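Washing and keeping linen clothes

I wear linen most of the year, also in February under a pullover, and in my first years I ruined many good pieces. These are the things I do now.

Washing. Turn the clothes inside out and close the buttons, but leave the cuffs open. I wash at thirty degrees with a liquid soap. Powder leaves white marks in dark cloth, and to get them out you have to rinse everything again. Fill the drum only half. Linen drinks a lot of water and becomes heavy, and in a full machine it gets hard creases which the iron will not remove so easily.

No softener. My neighbour Lindalva Bastos puts 150 ml of white vinegar in the last rinse for a full load, and I have copied this from her. The smell is gone when the clothes are dry.

Drying. Shake each piece strongly two times, pull the seams straight with your fingers and hang it on a wide hanger. Do not use pegs on the shoulders. I take shirts down when they are still a little damp – in my kitchen this is after 2 hours, in the bathroom it is much longer.

Ironing. Begin with the collar, from the points to the middle, then the cuffs, then the sleeves, and the body last. Dark colours should be ironed from the wrong side, otherwise they become shiny. If the cloth is already too dry, spray it, roll it in a towel and wait ten minutes.

Folding. Put the shirt flat on a table or a bed and smooth it with the palm of your hand.
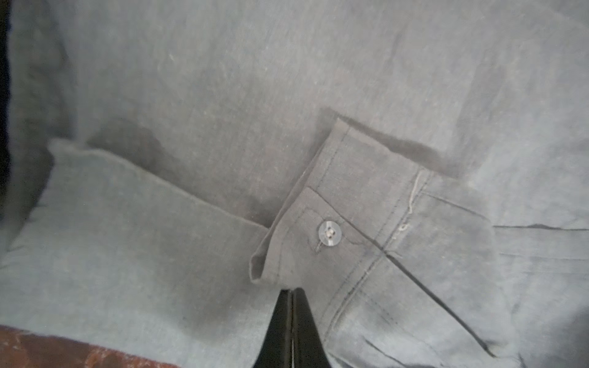
Bring the sleeves over the body without pulling, then fold the sides in and the bottom up. I change the place of the fold each time I put a shirt away. Linen fibres break when they are bent always on the same line, and an old shirt usually opens first there or at the collar.

Storing. Cotton bags are better than plastic ones. I keep a piece of cedar in the drawer and rub it with sandpaper when it does not smell any more.

Loose threads. Never pull them. Push them to the wrong side with a thin needle and leave them there.

Davoud Zarei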